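Kondirano patch reworks lane gold and trims the Dronwood map

Semaan has released the June balance patch for Kondirano, its team-based arena game, with changes to how gold is shared between lanes and a smaller version of the Dronwood map. The update is a 2 GB download on PC and went live on Tuesday at 10am. Console players get the same build, although the download is larger on older machines.

The main change concerns shared gold. Until now, any hero standing near a falling minion received a full share, which made it worthwhile to move three players into one lane from the opening minute. Shares are now split evenly once a third hero is in range. Experience is unaffected. Support items bought before the seven-minute mark also refund less when sold, so the usual early swap will cost more than it did.
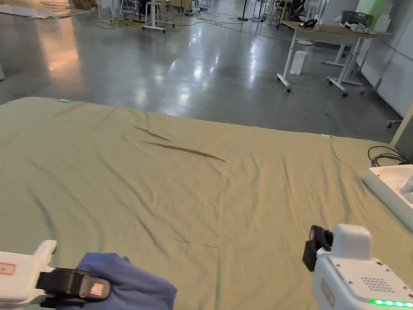
Dronwood loses its outer river path and two of the jungle camps next to it. The remaining camps return sooner, and the walk from base to the middle tower is shorter for both sides. Semaan says the old layout gave the southern team a safer route to the boss pit – a complaint that has been on the forums since the map came out.

Ferley, the shield hero most often banned in ranked play, has been weakened again. Her base health falls from 3,948 to 1,830 when she is in her stone form, but the form can now be cancelled early and its cooldown starts at that point. Her pull no longer passes through walls. Damage figures for her other abilities are unchanged.

Ranked queues use the new Dronwood straight away. Custom lobbies can still load the previous version from the map menu, and replays recorded before the patch will not play in the new client. Players who want to keep them need to export them as video from the older build, which stays available on the test branch for 7 days.

A fix for the minimap flicker on ultrawide monitors was planned for this patch and has been moved to the next one.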